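Flutum Hand Gripper
Handheld teaching tool for soft goods packing
From the Rarnness workplace automation range

Item 1523
Usually ships in 7 working days

We sell this gripper, and we have also sat through enough sales talks about packing robots to be tired of them. So read the page before you order. The Flutum is a two-jaw gripper that a person holds and works by hand. Your packers do the job with it, and what they do is later used to set up an arm for the same job. It does not pack anything by itself.

The two jaws have dark blue rubber pads on their inner faces, and the frame is matte black. The pads hold plush well. They are less good on slick plastic bags, and we would not buy the tool for that.
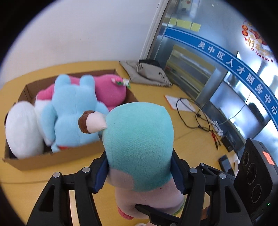 WHAT CHANGES ON THE FLOOR

A stuffed toy going in or out of a cardboard box is slow work with a gripper. Hands are quicker, and your people will tell you so on the first morning. Plan for a lower count while they are using it, and don't hold them to the normal rate. One site we supplied did hold them to it and got 200 rushed runs that had to be thrown out.

Then there is the question staff ask before any other: is this thing learning my job? Yes, part of it. The Flurkari brochure that used to go out with this product said it "frees workers for higher-value tasks." We took that line off our page. Whether anyone gets a better task depends on the employer, and a gripper has no say in it. If you have no plan for those hours, say so to your staff before the box is opened.

What we can tell you is smaller. Picking and placing can be taught this way. Spotting a split seam, or a toy in the wrong carton, still goes to a person in every setup we have sold — and that checking work is more tiring than it sounds. Rotate it.

IN THE BOX

Flutum gripper with pads fitted
One spare pair of pads
Setup booklet

The Ventura wall mount is sold separately and most small shops don't need it. Replacement pads are part 111. They wear at the lower edge first.

Returns are accepted on unused tools only. Trial units can be booked by the week, starting on a Monday.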